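Pirnora 葉巻商品説明データセット

概要
葉巻とシガリロの通販ページに載っていた商品説明文を集め、項目ごとに整理した日本語のテキストデータです。収録元は Praltville の小売店 McKinnon の旧カタログと、同店が扱っていた自社銘柄 Ninon の商品一覧です。商品検索の試験、表記ゆれの調査、説明文の分類に使うことを想定しています。

未成年者向けのサービスや、たばこ製品の広告文を自動で作る用途には使わないでください。利用規約でも禁止しています。

収録内容
1行が1商品に対応します。同じ銘柄でも、サイズや箱の入数が違えば別の行になります。ファイルはタブ区切り、文字コードは UTF-8、改行は LF です。先頭行は列名です。

列は次のとおりです。

item_id 商品の識別子。カタログの品番とは一致しません
brand 銘柄名。原文の表記のまま
shape 形状。コロナ、ロブスト、シガリロなど
wrapper ラッパー(外側の葉)の種類
pack 箱または袋の入数
body_text 商品説明の本文
source カタログか商品一覧かの区別

shape と wrapper は本文から人手で拾いました。本文に記載がない場合は空欄です。銘柄から推測して埋めることはしていません。

入数について
pack に入る値は 6、12、20 が大半です。「2箱セット」のような抱き合わせの商品は、1箱あたりの入数を pack に入れ、セットである旨は body_text に残しました。おまけの1箱が付く販売形式も同じ扱いです。旧カタログでは「本」と「個」が混在しているため、pack では単位を落として数字だけにしています。
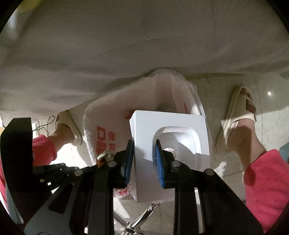

価格は収録していません。旧カタログの価格は税の扱いがページによって違い、そろえる手がかりがありませんでした。在庫状況、送料、会員割引に関する文も本文から削除しています。削除した箇所に記号は入れていないので、前後の文がややつながりにくい行があります。

前処理
全角英数字は半角に統一しました。長音記号とハイフンの混同は、商品名に限って直しています。本文中の混同はそのままです。「シガリロ」と「シガリロス」、「マデューロ」と「マドゥロ」のような表記ゆれも統一していません。ゆれ自体を調べたいという要望があったためです。統一形が必要な場合は、付属の variants.tsv で置き換えてください。左の列が原文の形、右の列が統一形です。

本文が完全に一致する行は、入数が違っても残しています。重複を除いて使う場合は body_text を基準にしてください。item_id は行ごとに必ず異なるので、重複の判定には使えません。

既知の問題
・Ninon の商品一覧は同じ定型文で始まるものが多く、全体の約2割が冒頭の一文を共有しています。分類器の学習では銘柄の手がかりとして強く効きすぎることがあります。
・香り付きのシガリロは、香りの名前が shape に入っている行が残っています。次の版で flavor 列を分ける予定です。
・「なめらか」「まろやか」などの評価語は販売側の表現です。製品の品質や健康への影響を示すものではありません。
・原文にあった産地の記載は、確認できないものもそのまま収録しています。
・旧カタログの一部のページは行の途中で改行されていました。つなぎ直しましたが、不要な空白が残っている場合があります。

分割
学習用と評価用の2つに分けてあります。同じ銘柄が両方に現れないよう、銘柄単位で振り分けました。そのため形状の比率は両者でそろっていません。シガリロは学習用に偏っています。形状の分類に使う場合は、結合してから分け直すほうが扱いやすいはずです。

利用条件
研究と社内検証での利用に限ります。再配布するときは、この文書を同じ場所に置いてください。商品説明の一部を論文などに引用する場合は、item_id を添えてください。銘柄名の権利は各権利者にあります。

更新履歴
初版 旧カタログ分のみを収録
第2版 Ninon の商品一覧を追加、variants.tsv を同梱
第3版 9月に公開。pack の単位を削除、空欄の扱いを統一

誤りの報告は、item_id と列名、正しいと思われる値を書いて Pirnora の課題管理ページに登録してください。本文の誤字は原文由来のものが多いため、旧カタログと照合できた場合に限って修正します。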